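件名: Re: [kirimari-tech] 周回後半のリアロックとブレーキバランスについて
差出人: Prasetyo Wattimena
宛先: kirimari-tech メーリングリスト
添付: なし（ログは共有フォルダに置きました）

Wattimenaです。

Toledoさんの投稿に対する返信です。元の投稿は長いので、関係する部分だけ引用します。Hepburnさんの返信は読みましたが、そちらへのコメントは最後の節にまとめて書きました。

Rosângela Toledo wrote:
> 2月のテストで、連続周回の4周目からブレーキングの後半にリアが
> 先にロックするようになりました。1周目から3周目までは症状が
> 出ません。バランスバーは前回の設定のままで、走行中に触って
> いません。タイヤの内圧も目標値に入っていました。
>
> ドライバー（Kennethさん）のコメントは次のとおりです。
> ・ペダルストロークの変化は小さい
> ・踏力を上げないと同じ減速度にならない
> ・ターンインの直前、踏力を抜き始めるあたりでリアが出る
>
> バランスバーをフロント寄りに動かせば収まると思いますが、そう
> すると冷えた状態の1周目でフロントがロックします。どこを見れば
> よいでしょうか。
>
> 車両はKirimariの標準シャシー、パッドは前後ともZastanoの同一
> コンパウンド、ロガーはSkavixです。ロギング周波数は200 Hz、
> チャンネルは前後のブレーキ圧、前後G、四輪の車輪速、ステア角、
> ロータ温度（前左と後左、赤外線）です。
>
> ロータ温度のピークは、フロントが732℃、リアが456℃でした。

結論から書きます。症状の主因はフロントのパッド摩擦係数の低下で、バランスバーの設定の問題ではないと考えています。配管圧の前後比は周回を通じてほとんど変わっていません。変わっているのは、同じ圧力に対してフロントが発生する制動力です。したがって、先に手を付けるべきはフロントの冷却かパッドの選定で、バランスバーはその後です。

以下、根拠と確認の手順です。

1. 圧力の前後比を先に見る

リアロックという症状だけを見ると、まずバランスバーの動きを疑いたくなります。標準シャシーのペダルボックスでは、バーの球面軸受が渋くなると、踏力の高いところで配分が動くことがあります。去年のミーティングでもこの話が出ました。

共有フォルダのログで、フロント圧を横軸、リア圧を縦軸にとった散布図を周回ごとに色分けして描きました。踏み込み側の点は全周回でほぼ一本の線に重なります。線の傾きにも、原点付近の切片にも、周回による差はありません。バーの機械的な動きが原因なら、症状の出た周回だけ傾きが変わるか、線が途中で折れるはずです。

戻し側には小さなヒステリシスがあり、フロント圧が下がってもリア圧が少し遅れて残っています。Kennethさんの言う「踏力を抜き始めるあたり」と時間的には一致します。ただし、このヒステリシスは1周目から同じ大きさで出ています。それ単独では4周目に症状が始まる理由を説明できません。寄与はあるが主因とはいえない、という位置付けです。

散布図を描くときの注意を書いておきます。

・圧力センサのゼロ点は、ペダルから足が離れている直線区間で周回ごとに取り直してください。Skavixの標準設定では電源投入時にしかゼロを取りません。キャリパー付近のセンサは温度でドリフトするので、後半の周回だけ切片がずれて見えます。
・前後の圧力チャンネルに別々のフィルタがかかっていないか確認してください。時定数が違うと、実際には存在しないループが散布図に現れます。
・踏み込み速度が速い区間は除外し、圧力の変化率が小さい点だけを使うと線が細くなります。

2. 減速度から有効摩擦係数の変化を推定する

圧力比が変わらないなら、次は圧力に対する減速度です。

前後Gから空気抵抗と転がり抵抗、エンジンブレーキの分を引き、残りをブレーキによる減速とみなします。空気抵抗は惰行データから同定した係数を使いました。惰行データは同じ日の走行前に取ったものが共有フォルダにあります。エンジンブレーキは、クラッチを切った惰行と切らない惰行の差から回転数の関数として与えています。

求めた減速度は、次の形の式に当てはめます。

減速度 × 車両質量 × タイヤ動半径 ＝ Kf × フロント圧 ＋ Kr × リア圧

KfとKrは、それぞれピストン面積、有効半径、摩擦係数をまとめた量です。前後の圧力はほぼ比例しているため、この式をそのまま最小二乗で解いてもKfとKrは分離できません。両者の和に近いものが求まるだけです。行列の条件数を見ればすぐにわかりますが、見ないで解くと、もっともらしい値が出てしまうので注意してください。

そこで、Krについてはリアのロータ温度を使って拘束しました。Zastanoが公開しているこのコンパウンドの摩擦係数と温度の線図では、456℃はまだ平坦な領域に入っています。リアの摩擦係数を全周回で一定と置き、残りをすべてKfの変化とみなす、という仮定です。粗い仮定ですが、今回の温度差であれば結論の向きは変わりません。

結果として、Kfは1周目の後半で一度上がり、その後は単調に下がります。下がり方は一定ではなく、ロータ温度が線図の肩を越えた制動区間で大きくなっています。732℃を記録したのは裏のストレートエンドで、その直後の低速コーナーでリアの先行ロックが出ています。温度と症状の順序は合っています。

Kennethさんの「踏力を上げないと同じ減速度にならない」というコメントも、これと整合します。フロントのKfが落ちた状態で同じ減速度を得ようとすれば踏力を上げることになり、圧力比は固定なので、リア圧も一緒に上がります。リアの摩擦係数は落ちていないので、リアの制動力だけが増えます。配分を動かしていないのに、実際の制動力配分がリア寄りに移るわけです。

ストロークの変化が小さいという点からは、フルードの沸騰の可能性は低いと判断しました。気泡が出ていれば、圧力が立ち上がるまでのストロークが先に伸びます。ペダルストロークのチャンネルがないのでドライバーのコメントに頼っていますが、圧力の立ち上がり速度にも周回による差は見られません。

3. ロック判定の条件

Toledoさんのログシートには、リアロックの判定が「後輪速が前輪速を下回った区間」とあります。この条件だと、旋回を始めた後の内外輪差や、前輪のスリップが大きい区間を誤って拾います。以下の条件に変えることを提案します。

Rosângela Toledo wrote:
> 判定は後輪左右の平均が前輪左右の平均より低い区間としました。
> これだと1周目にも短い区間がいくつか出ますが、ドライバーの
> コメントとは一致しません。

1周目に出る短い区間は、私の見たところ誤検出です。縁石を踏んだときに後輪が浮き、エンジンブレーキで車輪速が落ちています。ブレーキ圧はその時点でほぼ抜けています。

(a) 基準車速は、前後Gの積分と非制動区間の前輪速を組み合わせて作ります。制動中の前輪速を基準にすると、前輪のスリップ分だけ後輪のスリップを小さく見積もります。

(b) リア圧がしきい値を超えていることを条件に加えます。しきい値は、リアのパッドがロータに接触し始める圧力より少し上に置けば十分です。

(c) スリップ率だけでなく、車輪の角減速度も見ます。ロックに向かう車輪では、スリップ率が大きくなる前に角減速度が急に立ち上がります。200 Hzなら十分に見えます。ただし、車輪速の歯の加工誤差が回転周期のノイズとして乗るので、一回転分の移動平均をかけてください。固定幅の時間フィルタでは、低速側で歯の誤差が残ります。

(d) 左右を平均せず、別々に判定します。標準シャシーのデフは減速側の効きが弱く、内輪だけが先に落ちることが多いです。平均すると始まりの時刻が遅れます。

この条件で判定し直した結果を共有フォルダに上書きせず、別名で置いてあります。症状の始まりは4周目の低速コーナーからで、Toledoさんの報告と同じです。最初に落ちるのはどの場合も内側の後輪でした。

4. 赤外線センサの温度をどこまで信用するか

ここまでの議論はロータ温度に依存しているので、センサの精度について書いておきます。

赤外線センサの読みは放射率の設定で大きく変わります。鋳鉄ロータの摺動面は、磨かれた状態と酸化被膜やパッドの転移膜が付いた状態で放射率が違います。走行前の冷えたロータで合わせた値が、走行中も正しいとは限りません。Skavixの設定画面では放射率は固定値で、温度依存のテーブルは持てません。

実測の裏取りとしては、示温塗料をロータの外周に塗る方法が簡便です。到達最高温度しかわかりませんが、赤外線のピーク値と突き合わせるには足ります。塗る位置は摺動面の外、ベンチレーションの外周面です。摺動面と外周面では温度に差があるので、塗料の読みが赤外線より低く出るのは正常です。前後とも同じ位置に塗り、差の出方を比べてください。前だけ差が極端に大きい場合は、フロントの放射率の設定を疑います。

視野の問題もあります。センサのスポット径がロータの摺動面より大きいと、背景のアップライトやハブの温度が混ざり、読みは低くなります。フロントは操舵でロータとの距離は変わりませんが、ブラケットがアップライトに固定されていない車両では、サスペンションのストロークで狙い位置がずれます。Toledoさんの車両の取り付けは、以前の投稿の記述ではアップライト固定なので、この点は問題ないと思います。

レンズの汚れは読みを下げる方向に働きます。パッドの粉はフロントで多く、走行を重ねると前だけ低く出るようになります。今回の732℃が汚れたレンズでの値だとすると、実際はさらに高いことになり、結論は強まる方向です。走行ごとの清掃を点検表に入れてください。

5. 対策の順序

一度に複数を変えると切り分けができなくなるので、次の順で進めることを提案します。各段階で、同じ燃料量、同じタイヤの使用履歴から始める連続周回を一本取ってください。

手順1　戻し側のヒステリシスを減らす
リアのマスターシリンダーのプッシュロッド長と、バランスバーの遊びを点検します。ペダルを踏んだ状態でバーがクレビスの側面に当たっていないことを確認してください。左右のクレビスの隙間は、ペダルを踏んだときに均等に近くなるように合わせます。戻しきった位置で均等にしてしまうと、踏み込んだときに片側が当たります。リアのキャリパーのピストンシールも、戻りが遅ければ交換します。

手順2　フロントの冷却ダクトを見直す
ダクトの入口面積よりも、出口とロータの内周との隙間を先に見てください。標準シャシーのダクトは、出口がロータの面に向いている車両があります。片面だけが冷えてロータが倒れやすくなるうえ、ベーンの中に空気が入りません。出口はハブ側、ベーンの入口に向けます。ホースの曲がりが急なところでつぶれていることも多いので、フルロックまで切って確認してください。

手順3　フロントのパッドを一段高温側に変える
手順2で温度が線図の肩より下に収まらない場合に限ります。Zastanoの高温側コンパウンドは、冷えた状態での立ち上がりが今のものより穏やかです。Toledoさんの懸念していた1周目のフロントロックには、むしろ有利に働くはずです。ただし、前後のコンパウンドが違う構成になるので、バランスバーの基準位置は取り直しになります。当たり付けは前のパッドの転移膜を落としたロータで行ってください。異なるコンパウンドの膜の上に重ねると、ジャダーの原因になります。

手順4　バランスバーの再調整
手順1から3までで温度に対するKfの変化が小さくなった後に行います。調整量は、1周目のフロントロック限界と、熱が入った状態でのリアロック限界の間で決めます。両方の限界を圧力比の図に書き込み、その間のどこに置くかをドライバーと決めてください。低ミュー路面の場合は荷重移動が減るため、この範囲全体がリア寄りにずれます。ドライの設定をそのまま雨に持ち込むと、フロントが先にロックする側に外れます。 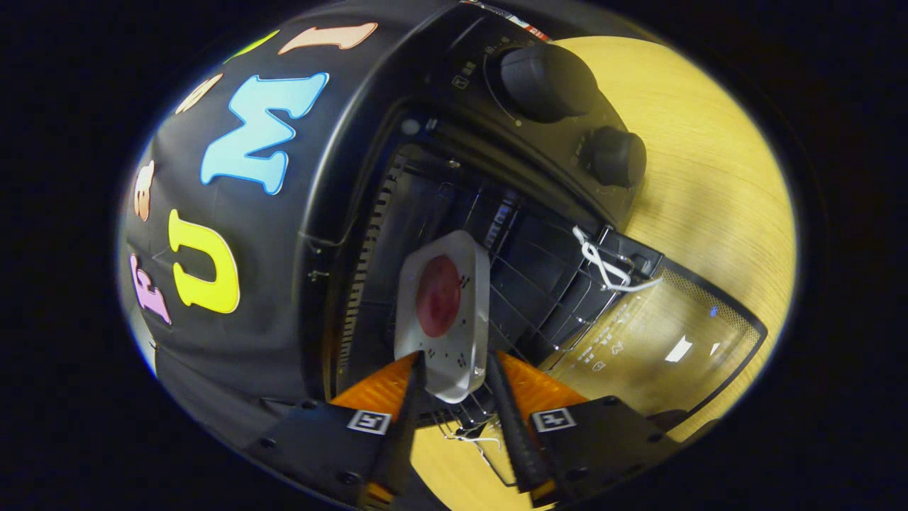
6. Hepburnさんの返信について

Euan Hepburn wrote:
> うちの工場（Hepburn）で見ている車両では、同じ症状がリアの
> プロポーショニングバルブの追加で収まった。温度の話をする前に
> まず付けてみてはどうか。部品は貸し出せる。

バルブの効果は否定しません。高い圧力でのリア圧の増加を抑えるので、フロントが落ちた分を踏力で補う状況では、リアロックの余裕は確かに増えます。懸念は次の点です。

フロントのKfが落ちたままリア圧を制限すると、車両全体の制動力は下がります。同じ減速度を得るには踏力がさらに必要になり、フロントに入る仕事が増え、フロントの温度はもっと上がります。連続周回の短い走行では問題が出なくても、耐久の長いスティントでは、フロントの摩耗と温度の両方で厳しくなると予想します。

また、バルブの折れ点より上では圧力比が一定でなくなります。1節の散布図は折れ線になり、バーの引っかかりとの区別がつきにくくなります。付ける場合は、バルブ単体の特性を台上で測ってからにしてください。バルブの戻し側にもヒステリシスがあり、個体によっては手順1で減らそうとしている量より大きいです。

Hepburnさんの車両のログがあれば、同じ処理をかけて比較します。前後の圧力と前後Gがあれば2節までの計算はできます。ロータ温度がない場合は、示温塗料の記録でもかまいません。

7. Kozłowskiさんからの質問

前の投稿の末尾にあった質問にも、ここで答えておきます。

Felicja Kozłowski wrote:
> 前後Gのセンサには車体のピッチによる重力成分が混ざるはず
> ですが、補正していますか。Kfの低下に見えているものが、
> ピッチの変化という可能性はありませんか。

補正しています。制動中のノーズダイブで、前後Gには重力の成分が乗ります。標準シャシーのばねレートと重心高から、減速度に比例するピッチ角を見積もって引きました。アンチダイブのジオメトリは標準値です。Toledoさんの車両でロワアームの前側ピックアップを変えている場合は、教えてください。

補正しなかった場合にどうなるかも試しました。Kfの絶対値はずれますが、周回による低下の形は変わりません。ピッチ角は減速度でほぼ決まり、周回数では決まらないためです。燃料の減少による質量と重心の変化は、この周回数では無視できる大きさでした。

コース側の勾配のほうが影響は大きいです。裏のストレートエンドは下っており、補正しないとKfが低く出ます。ただ、周回間の比較は同じ地点どうしで行っているので、勾配は打ち消されます。異なるコーナーの間でKfを比べる場合には、必ず勾配を入れてください。

8. 次回のログで追加してほしいチャンネル

優先度の高い順に書きます。

・ペダルストローク。フルードの膨張や沸騰と、摩擦係数の低下を直接分けられます。ポテンショメータはペダルのピボットではなく、できればプッシュロッド側に付けてください。
・フロント右のロータ温度。現在は左しかないため、片側のダクトだけが詰まっている場合を除外できません。
・キャリパー本体の温度。貼り付けの熱電対で十分です。走行直後のピットで上がり続ける分も記録したいので、停車後もしばらくロガーの電源を切らないでください。
・ピッチ角速度。Kozłowskiさんの指摘に実測で答えるためです。

サンプリングは、温度系は低い周波数でかまいません。車輪速と圧力は今の200 Hzを維持してください。Skavixはチャンネルを増やすと、メモリの都合で全体の周波数を自動的に落とす設定になっていることがあります。走行前に、書き込まれた設定ファイルを読み戻して確認するのが確実です。

処理スクリプトは共有フォルダの「brake」の下に置きました。入力の列名はSkavixのエクスポートのままで動きます。他社のロガーの場合は、先頭の対応表だけを書き換えてください。単位の変換はスクリプトの中では行っていません。圧力の単位を間違えても計算は最後まで通ってしまうので、入力前に確認をお願いします。

Toledoさんへ。手順1の点検結果がわかったら、このスレッドに返信してください。クレビスの隙間は、踏んだときと戻したときの両方の値があると助かります。Kennethさんには、次の走行でリアが出た周回と場所だけ無線で言ってもらえれば、ログとの照合はこちらでします。

Prasetyo Wattimena

--
kirimari-tech メーリングリスト
投稿の際は、引用を必要な範囲に限ってください。ログファイルは添付せず、共有フォルダに置いて場所を本文に書いてください。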